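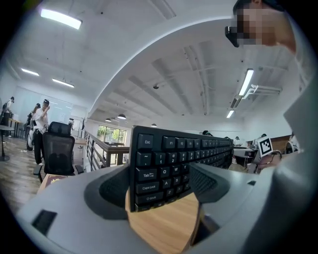

O teclado preto, lado do Esc.

21 de abril de 2023

Sexta-feira. Cheguei cedo à Skoltgate e fiquei com a limpeza do teclado, que andava a adiar desde janeiro. É um teclado preto vulgar, com fio e bloco numérico, e foi o que usei para escrever quase todo o inventário da Jelata. A tecla do A prendia de vez em quando e o Caps Lock ficava em baixo se lhe carregasse de lado.

Comecei por o desligar e bater-lhe nas costas por cima de uma folha de jornal. Saíram migalhas, um cabelo e um agrafo. Depois passei o pincel entre as filas, da esquerda para a direita, F1, F2, F3 e por aí fora, e a seguir a fila dos números. As letras brancas ainda se leem bem. Pensei que o E estivesse mais gasto.

A Samira Rizk perguntou-me ao telefone se não valia mais a pena comprar outro. Disse-lhe que um igual custa 45 e que este funciona. Ela quer o relatório até segunda, com teclado novo ou velho.

O bloco numérico deu mais trabalho. É a parte que mais uso, por causa das contas, e o Enter do canto tinha uma borda de sujidade colada que só saiu com um palito e um bocado de álcool. O mais e o menos estavam limpos. O Pg Up nem sei se alguma vez lhe toquei.

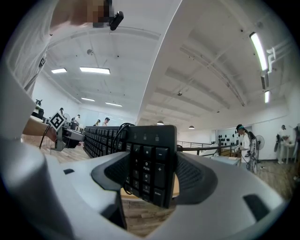
Depois do almoço

Comi sopa e pão. Ao fim de quase 40 minutos voltei para cima e tratei do resto da mesa. Limpei o tampo com um pano húmido até à beira arredondada do fundo, do lado do corrimão. A madeira é clara e nota-se tudo, qualquer marca de copo.

O livro de capa grená com o emblema dourado continua por arrumar. A Leen Abu Hammour pediu-mo emprestado há semanas e ainda não passou para o levar, por isso fica do lado esquerdo até ela aparecer. O bloco de espuma branca também ficou. Serve para a encomenda do Abbasi, se ele confirmar as medidas.

Os cabos pretos no chão, à direita, ficam para outro dia. Preciso de saber primeiro quais são os que ainda servem, e quem sabe isso é o Cornel, que só volta na semana que vem.

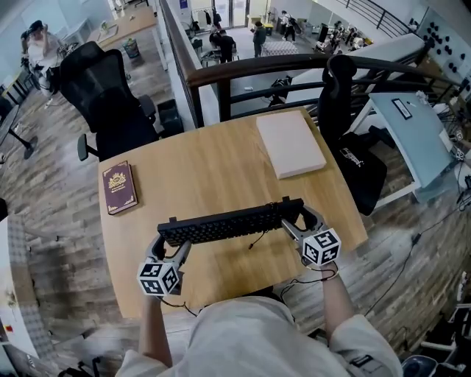
A mesa de cima, com o teclado, o livro grená e a espuma.

Liguei o teclado outra vez e escrevi uma página para experimentar. O A já não prende. O Caps Lock está melhor, mas ainda faz um estalido que não fazia quando era novo. Acabei as linhas que faltavam do inventário, 592 ao todo, e mandei o ficheiro à Samira antes das seis.

Amanhã: comprar álcool e ligar à Leen por causa do livro.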